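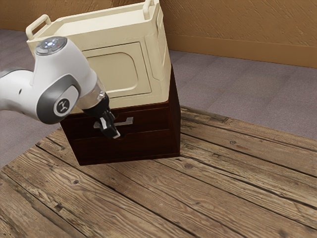 4.3 Open-day demonstration

The drawer task was shown to visitors at the Britside open day on May 16, 2026. Two stations were set up side by side. At the first, a screen ran the simulated version of the task in Mridha, our simulator. At the second, visitors could choose the start pose of the simulated arm from a short menu and then watch the policy run from there. No physical arm was used.

Each session lasted 24 minutes and began with a short talk by one of the authors. The policy was the same one evaluated in Section 4.2, trained in April and not changed afterward. Runs were stopped by the operator if the gripper lost the handle or if the arm made no progress for 40 seconds.

Figure 3. Simulated drawer task as shown at the open day. The gripper is at the handle of the upper drawer, with a plastic bin on top of the cabinet.

Most questions from visitors were about the grasp. Several asked why the policy often took hold of the handle near one end instead of the middle. We had seen the same habit in the Dumell runs and think it comes from the demonstrations, many of which approached the handle from the side. Others asked if the bin on the cabinet mattered. It is not part of the task, but it takes up space the arm could otherwise pass through.

Visitors were also given the Ikurel comment form. We use the answers only as informal feedback, and they are not included in the results in Section 5.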